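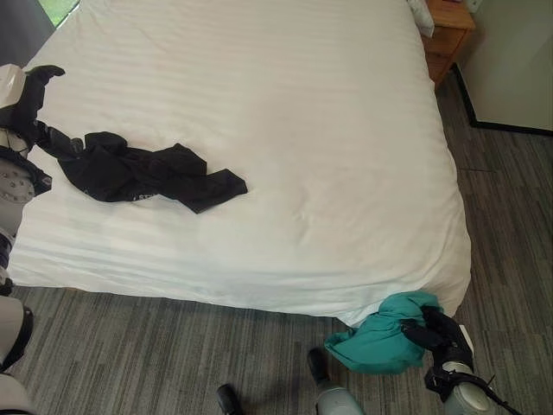 White striped sheet on a large bed

Trulell Striped Bed Sheet

We've sold a lot of bedding over the years, and this is the one our own families keep asking for! It's soft from the first night – and it loves a warm wash. The pockets are 16 inches deep, so a tall mattress is no trouble, and the stripe stays nice and quiet next to a busy quilt.

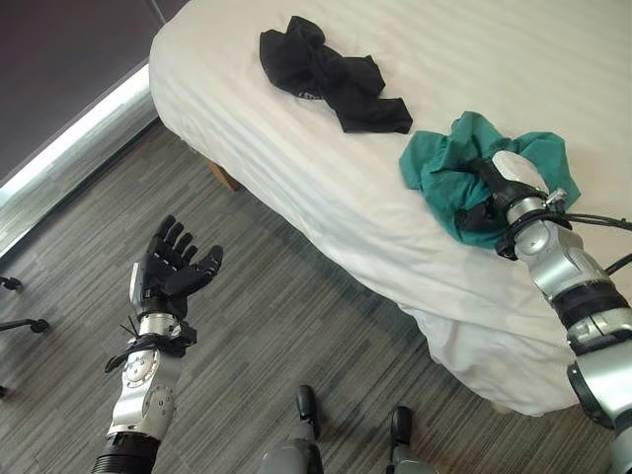 Care and Returns

Wash with like colors and dry on low. Changed your mind? Write to Akosua Gyamfi at our shop within 50 days and she'll sort you out.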